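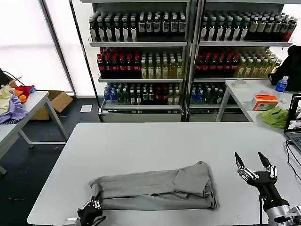

Garment Care and Store Practice, Unit 7: Folding Trousers
Instructor: Sorcha MacAulay

Reading before class: the Matheson handout on fabric weights, first two sections.

Terms

Rise: the part from the crotch seam up to the waistband.
Inseam: the seam on the inside of each leg.
Lengthwise fold: one leg laid over the other, so the piece is long and narrow.
Cross fold: a fold across the legs that shortens the piece for a shelf or drawer.

Lengthwise fold

Close the zipper and button. Lay the trousers flat and smooth the pockets. Bring one leg over the other and line up the inseams first, then the hems. The crotch point will stick out in a small triangle. Tuck it in so the long edge is straight.

Run a flat hand from the waistband toward the hems. Soft creases in the legs will usually smooth out. If the waistband end stays bunched, open the top third and lay it again. Pulling on the hems does not fix it.

Cross fold

For a shelf, fold hem to waistband, then in half again. For a drawer, fold in thirds from the hem. Heavy cotton holds either fold. Light knit trousers should be rolled or hung.

Work surface

Use a table longer than the trousers. Keep drinks, tissues and cleaning cloths on a side table. Light gray fabric on a light gray top is hard to line up by eye, so check the edges by touch.

Practice

Work in pairs. Fold 7 pairs each, lengthwise fold first, and have your partner check the hems before you go on to the cross fold. In-ho Kwak has the sign-off sheets. Bring one pair of your own trousers to the next class for the section on pleats.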